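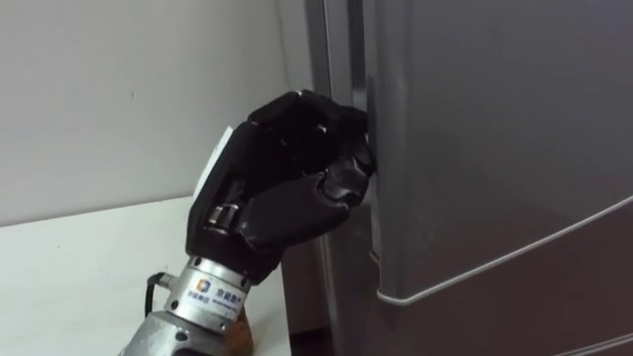
Kühlschranktür geht kaum auf - Dichtung oder Griff?

Trudy Maihi
Hallo zusammen, ich hab seit April einen gebrauchten Kühlschrank mit senkrechtem Griff (Lundthorpe 281, falls den jemand kennt) und die Tür macht mich wahnsinnig. Sobald ich sie zumache und gleich nochmal ran will, weil ich natürlich die Butter vergessen hab, sitzt sie bombenfest! Ich zieh dann mit aller Kraft am Griff und hab Angst, dass ich ihn irgendwann in der Hand halte. Nach zwei, drei Minuten geht sie wieder ganz normal auf. Ist da die Dichtung hinüber oder muss der Griff nachgezogen werden?

Sabine Lenz
Hi Trudy, das klingt für mich nach Unterdruck und ist erst mal kein Defekt. Beim Öffnen kommt warme Luft rein, die kühlt ab und zieht sich zusammen, und dann saugt sich die Tür fest. Meine macht das auch, im Sommer schlimmer als im Winter.
Die Dichtung würde ich trotzdem mal mit lauwarmem Wasser und einem Spritzer Spüli abwischen, gut trocknen und schauen, ob sie irgendwo klebt. Bei mir war unten in der Falte alter Sirup - eklig, aber danach war es deutlich besser. Und nicht ganz oben am Griff reißen, lieber mittig anfassen und gleichmäßig ziehen. Wenn er dabei wackelt, Schrauben nachziehen. Die sitzen je nach Modell unter kleinen Abdeckkappen, also vorsichtig hebeln!

kuechenkalle
Bisschen Talkum auf die Dichtung, fertig. Oder halt kurz warten mit der Butter.

Trudy Maihi
Danke euch! Geklebt hat sie tatsächlich, und zwar auf der Seite mit den Scharnieren. Talkum hab ich keins da, probier ich nächste Woche.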